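FOR IMMEDIATE RELEASE
Sat 6 February

Livora introduces Stusteseo, a maple play board and shape block set

Livora, a maker of toys and small household goods, has added a new product to its play range. It is called Stusteseo and pairs a flat maple board with plastic shape blocks in four colors. The set goes on sale through the Livora shop and through Tuncer, the company's retail partner, and will reach other toy stores in September.

The board is a plain rectangle of light maple. It has no printed lines, no pegs and no cut-out slots. Children put the blocks on it, push them into groups, stack them, line them up and take them off again. When play is over the blocks go into the cotton bag that comes in the box, and the board can be stood on its edge on a shelf or left out on the table.

The shapes in the set include a cube, a triangular prism and a star. The colors are mixed across the shapes, so a child can sort by color one day and by shape the next.

Tülin Erdem, head of product at Livora, said the company wanted a surface as much as it wanted a set of blocks.

"We already sold blocks," Erdem said. "Parents kept writing to tell us that the blocks ended up under the sofa. A young child will use the whole floor if you let them. With a board, there is a place where the game happens. You put it down, and the child sits down in front of it."

Work on the board took longer than work on the blocks. The first samples had a raised rim. Families who tried them said that the rim got in the way when children wanted to slide blocks on and off the board, and crumbs collected in the corners. The rim was dropped. The second samples were painted white. Those were dropped too, after the paint wore through at the edges. The finished board is bare maple with a light oil finish, and the grain is left to show.

Because the board is made of real wood, no two look the same. Buyers may see thin darker streaks and a few small knots. Livora does not sort these out or treat them as faults. Boards with loose knots or open cracks are rejected before packing.

"I had one store buyer ask me if we could supply them all without knots," Erdem said. "I told her we could, but we would be throwing away good wood, and the price would go up. She took the ones with knots."

Home trials

Livora tried the set with 200 families before settling on the final version. Each family kept it at home and filled in a short diary. They were asked to write down when the set came out, who played with it and where it was put away. They were not asked to follow any lesson or plan.

The diaries led to several changes. The blocks were made a little bigger after parents reported that the first ones were hard for small hands to pick up when they stood close together. The edges of the cube were rounded. A plastic tub was replaced with the cotton bag, which takes less room in a drawer.

Many parents wrote that their children used the board for things Livora had not planned. It was a stage for toy animals, a shop counter, a parking lot and, in one home, a bed for a doll. The leaflet in the box now has a page of these ideas.

Use in preschools

Birsen Kaplan runs the Indby preschool, where the set has been in daily use. The preschool keeps its boards on low shelves where the children can reach them.

"We put one board on each table in the morning and leave the blocks in the middle," Kaplan said. "Some children sort them straight away. Others just want the star. We don't tell them what to do with it for the first few minutes."

Kaplan's staff use the set for simple games. In one, a grown-up names a color and the children move every block of that color to one end of the board. In another, a child closes their eyes while a block is taken away and then has to say which one is missing. Older children copy an arrangement from one board to the board next to it. This last game is harder than it sounds, Kaplan said, as a block can be standing or lying down, and children often get the shape right but turn it the wrong way.

"The triangle one causes the most talk," she said. "It can sit on a flat side or on its end, and the children argue about which way is up. I like that. They are using words like side and corner and slope without being taught them."

The preschool also gave advice on cleaning. Its boards are wiped at the end of each day with a damp cloth and dried right away. The blocks are washed in a bowl of warm soapy water at the end of the week.

Inside the box

Each Stusteseo set comes with the maple board, the plastic shape blocks, a cotton storage bag and a folded leaflet with 15 games. The leaflet is printed in black on plain paper, and the games are told mostly in drawings so that a child who does not yet read can follow along. A copy can be printed from the Livora website if the leaflet is lost.

The box is cardboard with no plastic window. It has been made to fit the board closely, with the bag of blocks lying on top, and can be used for storage by families who want to keep everything together.

Single blocks can be ordered as spares. Livora decided on this after the home trials, when lost blocks were the most common complaint. Spares are sold by shape and color and are sent by regular mail.

Care

The board should be kept out of the dishwasher and should not be left to soak. A little food-safe oil can be rubbed in with a dry cloth when the surface starts to look dull. Marks from crayons and washable pens can be taken off with fine sandpaper, working in the direction of the grain, and the board should then be oiled again. The blocks can be washed by hand. They should not be boiled.

The board is flat on both sides and can be used either way up. It can be placed on a table, a workbench or the floor. On a very smooth table, Livora suggests putting a thin cloth under it to stop it from sliding.

Price and availability

The first run is 2,000 sets. Orders open today in the Livora online shop and at Tuncer stores. Prices are listed by each seller. Preschools and day care centers ordering several sets can ask for the boards and the blocks to be packed separately, which saves on cardboard and makes them easier to store.

Tuncer will have an open set on display in 13 of its stores. Children are welcome to try it. Store staff can give details of dates and opening hours, as these differ from one location to the next.

A larger board is being looked at for use by two or more children at once. Livora has not set a date for it. The blocks in the current set will work with the larger board, and no new blocks will be needed.

"We have people asking for more shapes already," Erdem said. "Right now I would like to see what children do with these. If the diaries keep asking for an arch, we'll make an arch."

About Livora

Livora designs toys, storage boxes and small pieces of furniture for homes with young children. Its play range is sold online and through toy and home stores. The company repairs its wooden products and accepts worn boards back for sanding and oiling. Customers pay only the postage.

Press contact

Members of the press may ask for a review set, product details or an interview with Tülin Erdem through the press page on the Livora website. Please give the name of your publication and a mailing address. Review sets do not need to be returned. Requests to visit the Indby preschool should also be sent to Livora, which will pass them on to Birsen Kaplan. Visits are by appointment and take place outside school hours. 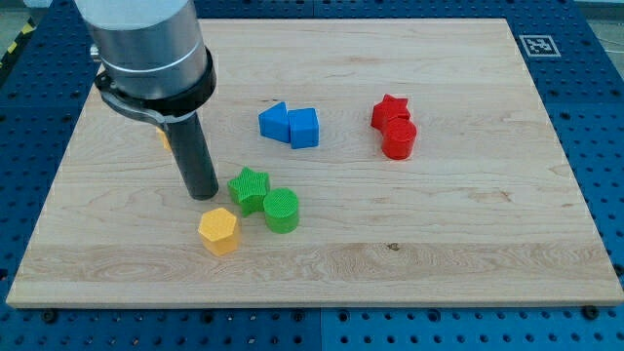

Text from this release may be reprinted in full or in part. Please spell the product name Stusteseo, with a capital S and no hyphen.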